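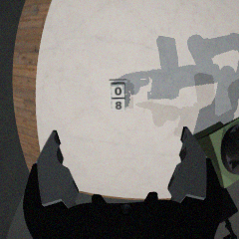 Unit 3: Meeting passengers at the airport

Courses > Travel and Transport > Private Hire Driving > Unit 3

Filed under: Handouts, Passenger Service

Last updated: 10 March 2018

Welcome back, everyone! This is my favourite unit on the whole course, as it's the part of the job where a driver can really shine. Please read these notes before the practice session and bring your Citgate workbook with you.

Before you set off

Check the flight number against the booking, and then check it again. A passenger coming from Olmedo may have changed planes on the way, so the number on the job sheet must be for the last leg. Look up the landing time yourself - the booking office will have the planned one, and the two can be very different in November when the fog comes in.

Waiting time

Our worked example uses the Pumholm tariff. The first 31 minutes after landing are free, and the meter for waiting starts after that. Note that it runs from landing, and many new drivers wrongly start it when they park. Write both times on the sheet.

The name board

Big letters, dark on light, surname only unless the client asks for something else. Practise saying the name out loud in the car. Amparo Bustamante drove airport jobs for years before she joined us as a tutor, and she still rings the office if she isn't sure how a name is said. Passengers love it when you get it right!

Stand where people come out and hold the board at chest height. Phone on, sound up.

Luggage and the walk to the car

Offer to take the bags, but let the passenger keep any small one they're holding on to. Tell them how far the walk is. If you're parked on level 2 and the lift is slow, say so - people are tired and they like to know.

Exercise

You are meeting a family of four at Erness airport. The flight lands 40 minutes late and one suitcase is missing. The drive to the hotel is short, but the next job on your sheet is tight. Write down who you would call, in what order, and what you would say to the family while they queue at the baggage desk. Half a page is plenty.

Reading for next time: workbook section on fixed fares, including the 630 route.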